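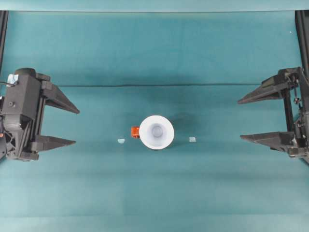 Fig. 1. Teal again, darker through the middle and paler toward the bottom.

Color Names and Where They Come From
Notes for week 3, Valquíria Lacerda

Okay, so last time we got stuck on the blue and green argument and ran out of clock, and I promised I'd write up the rest. These are my notes, cleaned up a little. Please still do the reading!

Let's start with teal. The word was a bird first. English speakers were calling a small duck a teal for hundreds of years before anyone used it for a color, and the color sense only shows up in the early twentieth century. Same story with salmon, which was a fish, and orange, which was a fruit. Before the fruit name caught on, English mostly made do with "yellow-red" (I love this one, I bring it up at parties).

Now the bigger question, which is where one color stops and the next one starts. Russian has separate everyday words for light blue and dark blue, and speakers treat them about the way we treat pink and red. Plenty of other languages use a single word for everything we'd split into blue and green. Linguists sometimes call that "grue," and yes, you can write grue on the exam.

Does your language change what you see? I go back and forth. The experiments I trust most find small differences in how fast people sort shades when the border between two words falls in the middle. That's a long way from saying people can't see a color they have no name for. Be careful with anything online that claims they can't.

Berlin and Kay, 1969, is the study everybody argues with. They said languages tend to add basic color words in a fairly fixed order: dark and light first, then red, then green or yellow, with blue later on. Later work loosened that up quite a bit. Read the critique in the packet too, and don't skip the footnotes on how the color chips were picked.

For next time:
Read packet pages 2 to 3 and the short piece starting on page 135.
Ask two people, separately, to name the color in Fig. 1. Don't say teal first! Write down exactly what they say, including any "sort of" or "-ish."
If you grew up with another language, ask one of them in that language. My aunt and I have been fighting over verde and azul since September.

Bring your answers on paper and we'll put them all up on the board.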